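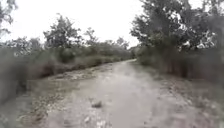
Maureen Penrose told us, quite early on, that we were asking about the wrong thing altogether: it was never the middle of a track that gave out first, she said, it was the sides, and anybody who had pushed a pram along one in February could have told us so.

We have thought about her remark a good deal since. Our first set of questions, drawn up with Callum Pickering before the visits to Haworth began, dealt almost wholly with the walking line — how firm it felt underfoot, how it drained, whether people kept to it. Of the 18 walkers who talked to us, most wanted to speak about the margins instead, and we were very glad to let them. Figure 4 shows an unpaved path of the sort they had in mind, with a smoother centre, rougher ground towards the edges, and a strip of loose stones where the left side meets the bank.

Several people were fond of that stony border and used it as a guide in poor light. Others found it a nuisance, particularly those with sticks, and one couple had given up a favourite 700-metre stretch on account of it. We therefore added six questions on edges and verges to the second round, and kept the wording as close as we could to the walkers' own, so that "the crumbly bit" appears in the schedule just as it was said to us.

Figure 4. Unpaved path between banks of vegetation, bending gently to the right.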